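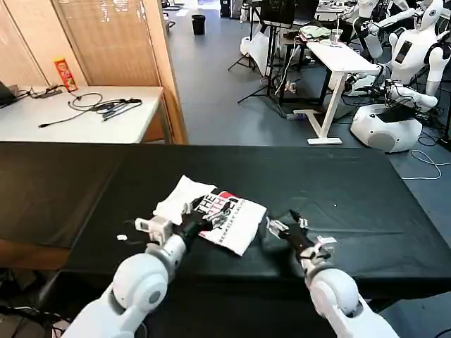
The Trasby Ferry Print: Notes on the Edition

Friday, March 21, 2025

The second edition of the Trasby ferry print is now complete, and orders placed before the end of last month have been dispatched. Readers of these pages have asked a number of questions about the print, its sources and the manner of its production. I have set out the answers below in one place, together with a record of the corrections made since the first edition.

The print is an illustrated chart of a single crossing, as told in the anonymous pamphlet "A Wet Passage to Urnach". The pamphlet was sold on the Trasby quay for many years and will be familiar to most people who grew up in the town. It follows a party of passengers who board the evening boat with a crate of eels, a harmonium and a wedding cake, and it gives an account of what had become of each by the time the boat reached the far side. The text is short and the author plainly had no great regard for the ferry company.

My purpose was to place every incident in the pamphlet at its proper point on the water. The route runs from the lower left of the sheet to the upper right, with the Trasby quay at one end and the Urnach landing stage at the other. Each incident is drawn as a small vignette beside the line, and a key along the foot of the sheet gives the page on which it occurs. There are 14 vignettes in all. The cake appears in five of them, in a steadily worsening condition.

Some difficulty arose over the order of events. The pamphlet is not always consistent, and the harmonium is said to have gone overboard on one page and to have been played on a later one. In the first edition I treated the later passage as a memory on the part of the narrator and left it off the chart. Several correspondents objected to this, and on reflection I think they were right. The second edition shows the harmonium in both places. No attempt has been made to reconcile them.

The lettering was drawn by hand and is based on the timetable boards that used to hang in the Trasby waiting room. The boards themselves have not survived, so far as I have been able to establish, and I worked from a postcard in my own possession in which one of them is partly legible. The capital R and the numerals are faithful. The remaining letters are conjecture and should not be relied upon by anyone engaged in more serious work on the subject.

Printing was undertaken by Cukis, whose workshop also produced the first edition. The sheets are screen-printed in three colours: a dark blue for the line work, a grey-green for the water and a dull orange for the eels, the lamps and the title. The grey-green was mixed afresh for this edition. The earlier shade was thought by many purchasers to be too cheerful for an estuary in November, the month in which the crossing is set, and I had come to share that opinion myself.

The paper is a heavy uncoated stock supplied through Marulanda. It has a slight tooth and takes the blue very well, although the orange sits somewhat flatter than it did on the proofs. Those who own a copy of the first edition will notice that the new sheet is warmer in tone. The two do not match when hung side by side, and I would advise against framing them as a pair.

The edition consists of 65 signed and numbered copies. Numbers were assigned in the order in which payment was received, and requests for particular numbers could not be met. A few sheets with minor faults in registration have been kept back. They will be offered at a reduced price once I have had an opportunity to look through them properly, and a notice will be posted on this site at that time.

Corrections to the first edition are as follows. The Urnach landing stage has been moved to the correct side of the slipway. The word "harmonium" is now spelt correctly in the key. The bargeman's dog, which the pamphlet describes as brown, was shown in the first edition with white legs and is now brown throughout. The lamp on the outer mark has been lit, the crossing having taken place after dark.

One suggested correction has not been adopted. A reader wrote to say that the ferry of the period carried her funnel further aft than I have drawn it. The point may well be sound. The pamphlet, however, places two passengers and the crate of eels in exactly that part of the deck, and there would have been no room for them. I have followed the text.

Prints are sent rolled in a stout tube. They should be taken out on arrival and laid flat beneath clean paper and a few books for a day or two before framing. The inks will fade in strong sunlight, and a position away from a south-facing window is recommended. Any copy damaged in the post will be replaced while stocks allow, provided that I am informed promptly and the tube is retained.

I have been asked whether the pamphlet itself will be reissued. I do not know who holds the rights in it, and my enquiries at Trasby have so far produced two confident answers which cannot both be correct. Copies turn up from time to time in second-hand shops on either side of the water, generally lacking the back cover. I should be glad to hear from anyone who has a complete one, as the last page of mine is missing and the fate of the bride's uncle is therefore shown on the chart by a question mark.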